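Brarkside Football Club Appoints Independent Integrity Officer

Mar 16, 2020 - Brarkside Football Club has appointed Inese Venckus as its first integrity officer. She will oversee the club's rules on betting, gifts and contact with player agents, and will report directly to the board.

Venckus spent 3 seasons as a compliance manager at league rivals Skernedum. She has no role in team selection or transfers at Brarkside and will not attend contract talks.

Under the new rules, players, coaches and office staff must declare any gift or hospitality from an agent within three days. Any payment offered by an agent to a club employee must be reported the same day, whether or not it was accepted. Staff who fail to report an offer can be suspended while the club looks into the matter. 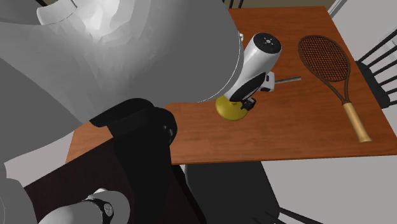
The rules also cover the academy. Parents of youth players will get a printed guide to dealing with agents before the end of May.

"Our coaches get calls from agents every week, and most of those calls are fine," said club chair Maarja Sproģis. "They asked us for clear rules on the ones that aren't."

The club has set up a confidential phone line run by Zosau, an outside reporting service. Calls go to Zosau staff first and are passed to Venckus without the caller's name unless the caller agrees to give it.

Head coach Damián Maldonado said he had already filed his own declaration. "It took me one evening - the form is short," he said.

The supporters' trust, which has 628 members, was consulted on the rules over the winter. Trust secretary Helju Kuusk will receive a written summary of cases each season, with names removed.

Media contact: Ieva Kuusk, Brarkside Football Club press office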